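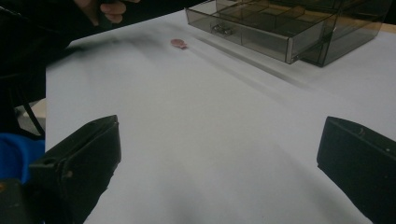
Reviewed by Shahab Akbari
Desk & Storage | Updated August | 14 comments

I have bought a lot of desk organizers over the years and given most of them away, so take it as a good sign that the Sellelar drawer organizer is still sitting on my white table months after I meant to write this up. I love this thing!

Mine is the smoky grey one. It also comes in clear, and I went back and forth for a whole evening before ordering. I'm so glad I picked the grey. Clear plastic shows every single thing you own at full volume, and solid boxes make me forget I own anything at all. The smoke tint is right in the middle. I can tell which section has the pens and which has the tape, but from across the room it just looks like one calm shape on a pale surface.

The dividers inside are the part I got most excited about. My old organizer (a hand-me-down from the office at Plirkamard) was one long open tray, and by the end of any given week it was soup. With walls in there, paper clips stay with paper clips. I keep stamps, binder clips, spare leads and a truly silly number of erasers in mine, and I can find any of them while I'm on the phone.

Small pink things used to be the worst, by the way. Erasers, sticky flags, those little plastic bits that come off something and you don't dare throw out. They'd drift around the tabletop until they fell behind the radiator. Now they get dropped in the front section, and I go through it when it fills up.

Cleaning is easy. A damp cloth does the outside, and for the corners I use an old soft toothbrush. Skip paper towels if you can — mine left some very fine scratches on the top the first week, and you can see them when the lamp is on. You do see fingerprints too, though less than on the clear version my sister has.

A few things I'd change. The drawer slides nicely when it's lightly loaded, but put a stapler and a full box of 500 staples in there and it starts to drag. It also has no feet. On a smooth matte table like mine the whole unit will creep backward if you shove the drawer shut, so I stuck four felt dots under it, and then of course it slid even more! Rubber dots fixed it. I got a sheet of 50 from Torar and have been putting them under everything in the house.

I also tried the Živković version for comparison, which a friend lent me. Very handsome, heavier, and the drawer feels wonderful to pull. But the inside is one undivided space and you have to buy the inserts on their own, and by the time I'd added up the ones I wanted I had lost interest.

Would I buy the Sellelar again? Yes, and I have. The second one is going in the bathroom for hair ties and travel bottles. If you have a deep desk, measure first, as you'll want some clear space in front to open the drawer all the way.

Rating: 4.5 out of 5

Good for: small desk supplies, craft bits, makeup
Less good for: staplers, hole punches, anything heavy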